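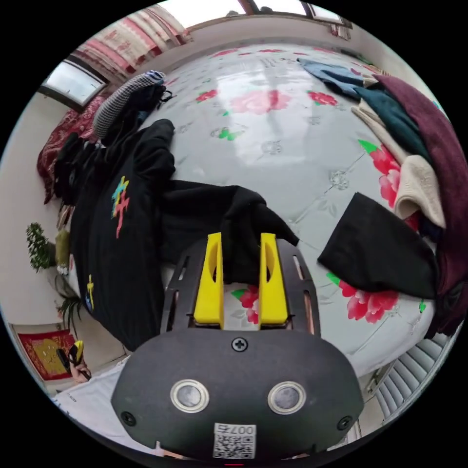
The Skirnen hand gripper over a bed of clothes, its two yellow fingers upright.

Skirnen sells its hand-held gripper as a kit for teams that want to teach robots household work. The price is $2,020, and Pemov ships it with 18 spare screws and a printed setup card.

We used one on laundry. Jeans-weight denim and knitwear were easy to grip by an edge. Thin black cotton was harder — the fingers often picked up two layers at once. The two buttons sit on the face of the housing, where a thumb finds them quickly.

Each kit includes 200 hours of storage on Kasenum, the company's upload service. Transfers were slow on Thursday and fine after that. A longer strap would help. Skirnen plans to offer one in May.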